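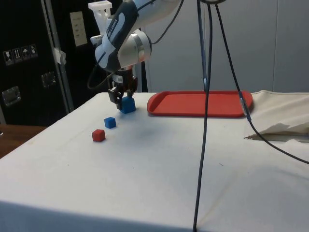

I've been sharing a bench with a robot arm since July, and most of what I've learned has nothing to do with code. It's cloth, tape, trays and where to put your coffee. People keep asking me the same things over at the Nonance workshop, so I'm putting my tips in one place. Borrow whatever's useful!

## Start with the table

A plain white tablecloth makes a great work surface. I like it better than bare wood for this kind of job because the blocks don't skate off when a finger bumps them, and colored things show up so well on it (to you and to the software). Buy one bigger than you need and let it hang down the front. The extra you can fold up at the back, wherever the arm isn't going to reach.

A few things I do now:

- Smooth the middle with your forearm before every session. Wrinkles near the edge are fine. A wrinkle under a cube will tip it just enough to spoil a grab.
- Don't get precious about stains. Mine has yellowish marks that went through the wash and came right back out again. If the stain isn't the same color as your blocks, leave it alone.
- Skip fabric softener. It made my old cloth slippery, and I spent a whole evening blaming the gripper.

## Look after the fingers

Before you change a single setting, look at the gripper up close with the fingers wide open. I wipe the inner pads with a barely damp microfiber cloth, then go around the screws with a hand driver. Hand driver! I used a power one exactly once and had to order a new screw from Hrynyshyn, and the shipping cost more than the screw.

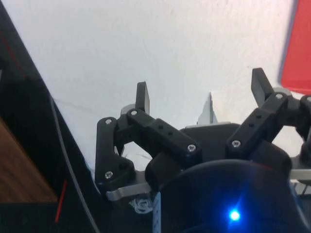
*Fingers spread wide, with the screws easy to get at from this side.*

Snug is plenty. If a linkage feels stiff after you tighten it, back off a hair and try again. I put a tiny dot of nail polish on any screw that keeps working loose at home, and it holds fine and scrapes off with a fingernail later.

Give the fingers a little room when you're setting the open width, too. I used to open them only just wider than the block to save time, and if the block was turned even slightly, one finger would come down right on top of it. Open wide, come straight down, close slowly.

## Blocks and trays

Simple colored cubes are the best practice objects I've found. They have flat sides, they don't roll, and if one gets flung under the shelving you haven't lost anything you care about. I'd get more than one size, though. A big cube and a small cube need a different squeeze, and you want to find that out early, with something that isn't your good mug.

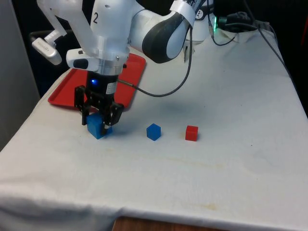
Same goes for where you put them. I leave enough space between blocks that a finger can get down on either side without nudging the neighbor, and I turn one a little now and then so the arm doesn't get lazy about everything being square to the table. My first program, which I named Vusenell for reasons that made sense at midnight, could only pick up a block that was perfectly lined up. I logged 1,036 tries with it before I admitted it needed a rewrite. The new one is called Givum and it's at 2,374 tries and still going, bless it.

For a drop-off spot, grab a serving tray from the kitchen. Go for a shallow one with a raised rim, in one solid color. Set it at a bit of an angle if that suits your arm's reach better, there's no rule that says it has to be straight. 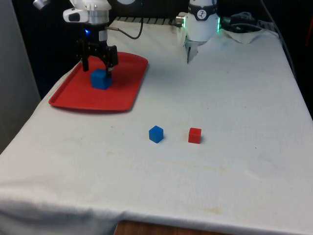

*Blue cube on the red tray, two more on the cloth.*

If your tray slides, put a square of rubber shelf liner under it. And if you've got a tall rim, raise your travel height before anything else. I clipped the rim 3 times in one afternoon and each time I went off and fiddled with something totally unrelated.

## Cables

Leave a loop at the wrist. A cable pulled tight looks neat until the arm turns, and then it tugs. I move the arm by hand (power off) through its whole reach and watch the loop before I fix anything down. Soft hook-and-loop ties are the ones to use, and I've gone through a pack of 19 already from moving things around.

White tape is handy for marking the arm or the table edge. Fold one end under so you can peel it later, and swap it out when it gets gummy. Rubbing alcohol on a rag takes the leftover goo off the table, but test a hidden bit first if your tabletop is varnished.

Oh, and coffee goes on a different table.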